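In Defense of the Empty Shelf

My grandmother had a rule about cupboards, and the rule was that a cupboard with room in it was a cupboard that hadn't been thought about hard enough. She could get a fondue set, two raincoats and a year's worth of jam jars behind a door you would have sworn was holding back nothing more than a broom. I admired her for it all through my childhood and I copied her for most of my adult life, and I have come around, slowly and with a certain amount of grumbling, to believing she was wrong.

I should say right away that I am not a tidy person by nature. People who write about storage usually are, or they say they used to be messy and then had an awakening on a mountain somewhere, and I have had no such thing. I own too many mugs. I keep the boxes that good shoes come in. When my friend Clotilde Joly stays with us she brings her own hairdryer, having once spent most of a morning looking for ours and found it in the drawer with the Christmas candles (where it had been for years, and where I would have gone straight to it, but that is another argument).

What changed my mind was moving house last October. We went from a place with very little storage to a place with quite a lot of it, and I did what anybody would do, I think, which was to fill it all by the end of the first week. Every shelf, every drawer, the space over the coat rack, the odd triangular hole under the stairs. I remember standing back from it at eleven at night with a cup of tea and feeling rich. Everything had a place! We had beaten the house!

And then we started living in it, and every single object that came through the front door was a crisis. A library book. A bag of lemons from next door. A letter that needed an answer but not today. There was no place for anything new, so the new things sat on top of the old things, or on the chairs, or on the stairs in those little hopeful piles that are supposed to go up with the next person and never do. The cupboards were perfect and the rest of the house looked like a bus station.

Agathe Langlois, who lives across the street and has raised more children than I have and in less space, came over for coffee, moved a stack of mail off a chair so she could sit, and asked me what was in the hall cabinet. I told her with some pride. I could list it shelf by shelf. She listened very politely and then asked when I had last opened it. Well.

I didn't want to answer, so I gave her more cake. But I thought about it all that evening, and the next day I took everything out of that cabinet and laid it on the floor of the hall, and I am sorry to report that I had not missed one bit of it. There was a set of curtains for windows in another town. There was a Rolum yogurt maker with its instruction booklet still folded inside, from the year everybody was making yogurt. There was a sack of cables, and you know the sack I mean, because you have one too.

Most advice about clearing out a cupboard goes straight on to what you should put back. You sort, you wipe, you buy a set of matching boxes and you fill it again, only prettier. The sorting is treated as the cost and the refilling as the reward. My suggestion, and it is the whole reason I sat down to write this, is that you stop in the middle. Get as far as the bare wood, open the doors wide, and then leave the thing alone for a while.

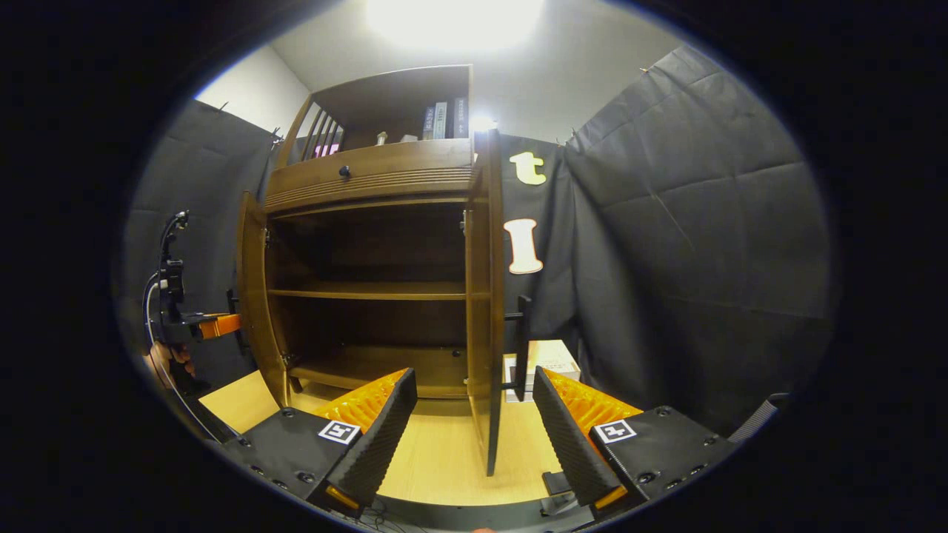 A while, for me, meant three weeks, and the first of them was surprisingly hard. I kept walking past and thinking of candidates. The vases could go there. The board games, surely. My husband suggested the vacuum cleaner, which would not have fit, and then he suggested it again a few days later as if the vacuum cleaner might have lost weight. There is something about a bare shelf that makes people feel they are being wasteful, the way an untouched plate does at a dinner party. I think we have been taught that storage is a kind of income and that to leave it alone is to throw money in the street.

I would put it closer to an umbrella. You don't walk around in sunshine feeling cheated by the umbrella in your bag. It is there for a thing that hasn't happened yet, and a good deal of what happens in a home hasn't happened yet. Somebody comes to stay and needs a place for her sweaters. The oven breaks and you have to cook at a neighbor's, and carry half your kitchen over and back. A child develops a passion for collecting pinecones. You can meet all of this with a good temper if you have one shelf at about waist height with nothing on it, and I can tell you from experience that you meet it with a very bad temper if you don't.

Florian Pichon, who builds furniture and has been patient with my opinions for years, thinks I am making a philosophy out of an oversight. His view is that a cabinet wants to be used. He told me about a sideboard he once made for a couple who kept it clear inside because they liked it so much, and how it pained him every time he visited. To him a shelf is a promise to carry weight, and if it carries none you might as well have bought a painting. I do understand that. I would feel the same, probably, if I had cut the joints myself. But I asked him how many of the drawers in his own workshop were full, and he said all of them, and I asked him where he had put the tape measure, and we looked for it together until lunch.

The opposite objection comes from my sister-in-law Séverine Fleury, who is the sort of person who would be happy with one bowl. She says that if I can manage without the shelves, I can manage without the cabinet, and I ought to sell it and enjoy the wall. I have some sympathy for this too, but I think it gives up on furniture too soon. An open wall isn't spare room in the same way. Put a box of pinecones against an open wall and you have a box of pinecones in your hall. Put it inside a cabinet and close the doors, and you have a hall. The doors do half the work, and they do it whether there is anything behind them or not.

There is also the matter of money, and I will be brief about it, having embarrassed myself enough. I once added up what we had spent on things for putting other things in. Baskets, racks, a Terus hanging system that never hung quite straight, drawer dividers that divided nothing we owned. It came to almost 500 dollars, and we hadn't bought a single object in that list for its own sake. If I had simply owned fewer curtains I could have gone somewhere warm for the weekend.

I don't want to pretend that the empty shelf stays empty. It fills, of course it does, and I have come to think of that as the shelf doing its job. Ours has held, since then, a tray of tomato seedlings on their way outdoors, a wedding present waiting to be wrapped, and eight library books about whales. The trick, if I may call it one, is that none of these things moved in. They were guests. Every month or so I open both doors and look, and whatever has been there long enough to gather dust gets asked, kindly, what its plans are.

A full cupboard never gets looked at that way. You open it a crack, you push the new thing in, and you shut it quickly before the fondue set comes down on your foot. I am sure there were things in my grandmother's cupboards that she had not laid eyes on since before I was born. When we cleared her apartment we found three of the same good pie dish, one behind the other, and I have wondered since whether she bought the second because she couldn't find the first. I kept one of them. It lives on an upper shelf in the kitchen with the baking things, and I can reach it without moving anything else.

So choose one. It needn't be a big cabinet, and it needn't be in the hall. A single drawer will do if a drawer is all you can spare, though I would hold out for something with a door. Take everything out of it, give it a wipe, and then, when you feel your hand going toward the vases, go and put the kettle on. The curtains went to a school drama group, by the way, and I'm told they are making a very good forest.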